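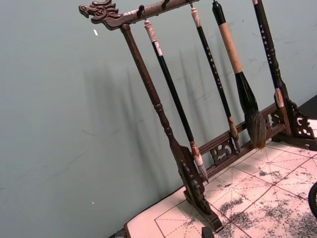 Notes for Unit 5: From pixels to a plan you can run
Purkberg, robot software course, handout updated 18th February

OK, so last time we finished with camera calibration and I promised we'd get to the fun part. We're going to take what the cameras give us and turn it into something the planner can chew on. Bring your laptop with Nomitz installed (the planner, I mean, not the visualizer, which has its own installer and confuses everyone every June).

Our test setup is the calligraphy table. I love this one! There's a carved rack, hanging brushes, a mesh pen holder and gridded practice paper, and between them they manage to cover most of what I want to complain about in this unit.

1. Frames first

Before you write a single line of detection code, write down your frames. Base left, base right, wrist camera, head camera, table. I keep mine on a sticky note. In the Ukarov driver every pose comes with a frame name attached, and if you strip that off to make your code look nicer, you will pay for it later. I did it myself and spent an evening chasing an offset that was just the wrist camera transform applied twice.

Two things to remember about our transforms:
- The wrist camera moves with the arm, so look up its transform at the time the image was taken. The time your callback finally ran is no good.
- The table frame is fixed. Calibrate it once per session and leave it alone.

2. Perception: thin stuff and see-through stuff

Depth sensors like big, flat, dull things. A brush handle is none of those. You'll get a few points on it, a few on the wall behind it, and a smear of points in between that belong to nothing at all (we call those flying pixels). If you fit a line to the raw cloud, the smear pulls it backward toward the wall. Filter first, then fit.

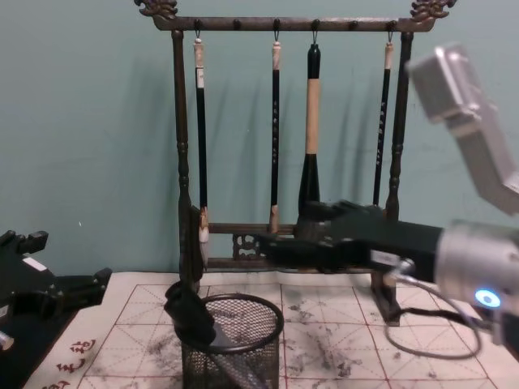 Fig. 5.1. Thin handles close to the wall, wire mesh in front, one hand reaching in from the right.

Mesh is its own headache. Some depth points land on the wire and some go right through, so the cluster you get back has holes in it. My advice is to fit a cylinder and trust the rim, where the surface is solid.

Then there are the shadows. A shadow on a pale wall can look an awful lot like a second handle if your detector only works on color edges. Check each candidate against depth: a shadow sits on the wall plane, so anything within a small distance of that plane gets thrown out. In one of my practice runs this check dropped 63 false candidates, and it's a very short function. Please write it yourselves before you peek at mine.

One more, and then I'll stop. The grid on the paper is great for checking your table frame (all those nice straight lines) but the gray marks break up the corners. Use a line fit over the whole sheet instead of hunting for single corners.

3. Planning with two arms

Now the planner. Nomitz treats the two arms as one big robot if you let it, and that's the safe choice, because each arm then knows where the other one is going. It's also slow. The search space gets large in a hurry, and with the default limit of 4,000 samples you'll see plenty of timeouts.

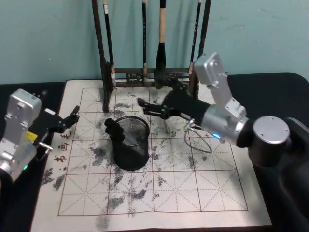

Couldn't you just plan the left arm, freeze it, and then plan the right arm around it? That question came in on the course board, and it went on to ask why anyone would pay for the joint search when the arms mostly stay on their own sides.

Good question, and yes, you can! It's called prioritized planning and it's what I'd start with. The catch is that the first arm can park itself somewhere that leaves the second arm no way through, and then the planner reports failure even though a fine answer exists. So do this:
- Plan arm A alone, then arm B with A's path as a moving obstacle.
- If B fails, swap the order and try again.
- If that fails too, fall back to the joint search.

And model the cables. A simple capsule shape hanging under the wrist is enough. Leave it out and the planner will happily drag a loop of cable through whatever is standing on the table.

4. Getting close

Far from the rack, follow the plan. For the last 8 centimeters I switch to a slow visual loop: detect the handle, compute the error in the wrist frame, take a small step, repeat. Cap the speed, and if the detection drops out for more than 5 images in a row, stop and back off along the path you came in on.

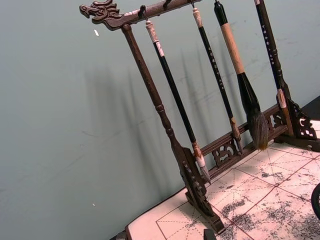

Fig. 5.2. Wrist camera view of the rack. Compare the handles with their shadows on the wall.

When you tune the gain, start low. Too high and the arm will chase its own delay back and forth, and you'll blame the camera. Log the error and the image timestamp together so you can plot one against the other.

Homework

a) Write the wall-plane check and run it on the recorded data in the unit folder.
b) Fit a cylinder to the pen holder. Report the radius with and without the flying-pixel filter.
c) Set up prioritized planning in Nomitz with the fallback, and log which branch gets used.
d) Read chapter 8 of the Economou course reader, but skip the proofs for now.

Push your code to the course repository before the next lab, and put your frame list in the readme.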